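Ona Siliņa
February 2025

I've been sorting seed packets and planning the garden this week, so a few notes on how I do it. Long thread.

We have a shared plot at Zaseck, 34 feet by 23, on a slope. The bottom third stays wet well into April. Peas go at the top and nothing goes at the bottom until I can squeeze the soil and have it crumble.

I went through all my seed first. Parsnip and onion more than a year old gets thrown out. Tomato and squash I keep for years. Old lettuce I test: ten seeds on a damp paper towel, a week on the counter. Under half sprouting, it goes.

Tomatoes this year are Sirko and Brikach. Sirko is early and small and doesn't split. Brikach is a big paste type that takes forever. Last year I picked the last ones green and ripened them in the hall closet.

I order from Flelach. Shipping was $9, same as last year. The onion sets come separately and later, so don't panic when they aren't in the box.

Someone asked how I keep potatoes and onions over winter. Plastic baskets with holes in the sides. Cardboard went soft on me and wood got mold. Baskets rinse off with a hose.

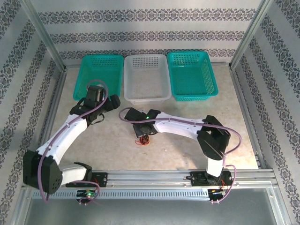
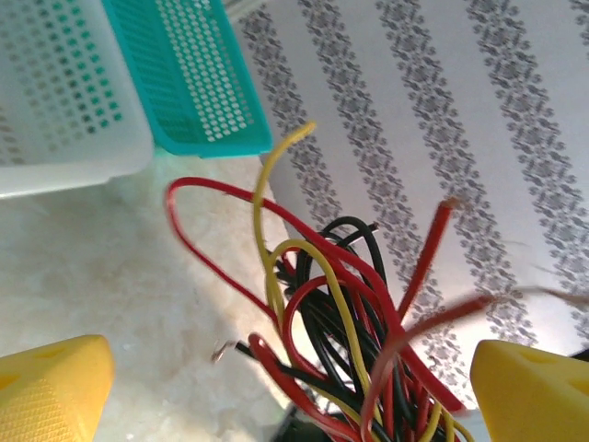
Perforated sides, so air gets through. 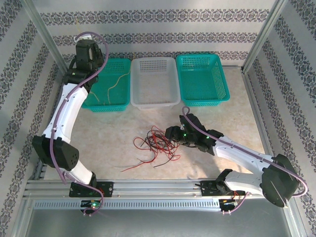 Potatoes and onions don't share a basket, and I try not to keep them in the same room either. The potatoes sprout faster. Check every couple of weeks and take out anything soft.

Back to dates. I start peppers first, then tomatoes two weeks later, then basil whenever I remember. Squash goes straight in the ground. Every time I've started squash indoors it sulked after I moved it.

I'm skipping corn. Two years of raccoons is enough.

Still undecided on beans. If you've grown pole beans on a windy slope, tell me what you used for supports. My bamboo snapped in July.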